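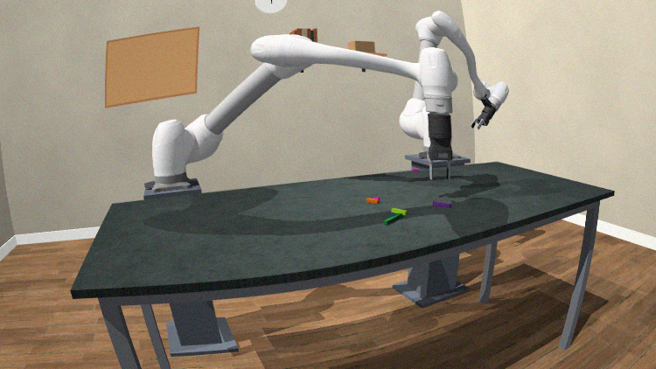 The public library of Grultport will stay open until late in the evening from November, after the town council agreed to pay for a trial of the new hours. The library now closes at 5 p.m., and many people who work in the port or in the fish market have never been able to use it on a working day.

Under the new plan the reading room, the children's corner and the newspaper shelves will be open until 9 p.m. The local history room on the upper floor will keep its old hours for now, as the old maps and ship lists there can be used only when a trained member of staff is present.

The trial will last through the winter. In spring the council will look at how many people came and what it cost, and will then vote again.

Zhiqiang Yan, who has been head librarian for 14 years, told this paper that he asked for longer hours already in his first year. "At that time the answer was that people in Grultport go home early and eat with their families," he said. "It is true, they do. But after they eat, they want to go somewhere, and in winter there are not many places in this town where you can sit without buying something."

A letter asking for the change was left on the front desk last winter and collected nearly 2000 signatures. Many of them came from students of the evening school, which has its classes on the other side of Kava Street and which has no room of its own for homework. Parents also signed, and so did a large group of night drivers from the Cisater bus line, who start work at 10 p.m. and often arrive in the center too early.

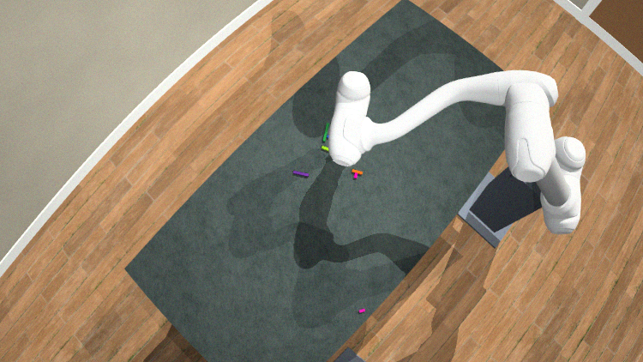
The longer day means two new part-time jobs at the front desk. The library has received applications already, and the interviews will be finished before the trial begins. People who now work at the library were asked if they want to change to the evening, and a few of them said yes. Mr. Yan said that no one will be made to work late.

The heating was a more difficult question. The building is old and has tall windows toward the harbor, and on windy days the reading room becomes cold soon after the boiler is turned down. The council will therefore pay for new seals on the windows of the ground floor. This work is given to Cao, a building firm from the town, and should take 2 weeks. During this time the reading room will be closed in the mornings, but books can be returned at the side door as usual.

Not everybody on the council was in favor. Some members said that the money should go first to the road behind the market, which was damaged by the spring floods and is still closed to trucks. Others were worried about noise, because there are apartments above the shops on Kava Street and the library's bicycle stand is directly under the bedroom windows. After a long discussion it was decided to move the bicycle stand to the harbor side of the building, where there is also better light.

The discussion went on so long that the last point of the evening, the price of boat places for the next season, had to be moved to the next meeting. Boat owners who had come to listen to this point were not happy, and several of them left before the library vote. 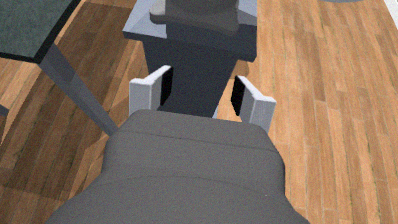
**GRULTPORT, November** – In the first days of the new hours the reading room has been busier than the staff expected. The chairs near the radiators are taken soon after 6 p.m., and the library has brought up more chairs from the basement. There are also more requests for the language courses on disc and for books about driving licenses, and for the second kind there is now a waiting list.

The evening school has moved its homework help into the small room behind the newspaper shelves. It is free and open also to people who are not students of the school. A teacher is there from 7 p.m. and can help with math, writing and official letters. Those who want help with an official letter should bring the letter itself and also the envelope, as the date on the stamp is sometimes important.

Coffee and tea can be bought from a machine in the entrance hall. The machine takes only coins at the moment. Food is not allowed in the reading room, but there is a bench in the hall where people may eat what they have brought with them.

Library cards are free for everyone who lives in Grultport or in one of the villages on the Cisater line. To get a card you need a document with your name and something that shows your address, for example a bill or a letter from your landlord. Children under 14 need the signature of a parent. Cards that were made before the library changed its computer system can be exchanged at the front desk, also in the evening, and the old number will be kept.
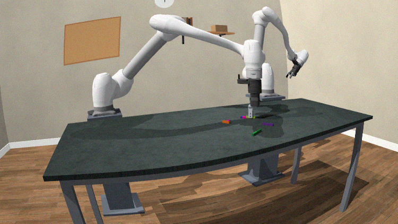 The last bus toward the villages leaves from the stop at the harbor gate, and the bus company has been asked to move it to a little after nine, so that people from outside the town can stay until the library closes. The company has not yet answered. Until then, the library will give a sign at half past eight, by turning the hall lights off and on, for those who need to catch the bus.

Mr. Yan also hopes to start a reading evening for adults who are learning the language. The library has bought 200 easy books for this, which stand on the low shelf to the right of the front desk. They have a green label and can be borrowed for one month. If there is enough interest, the group will meet in the homework room, after the teacher has finished.

"I learned the language here in town, from the newspaper and from my neighbors," he said. "It was slow, but the neighbors were patient. I would like that other people have also some books."

People who would like to join the reading evening can write their name on the list at the front desk. The library is closed on public holidays, and the hours during the school vacation will be put on the door in good time.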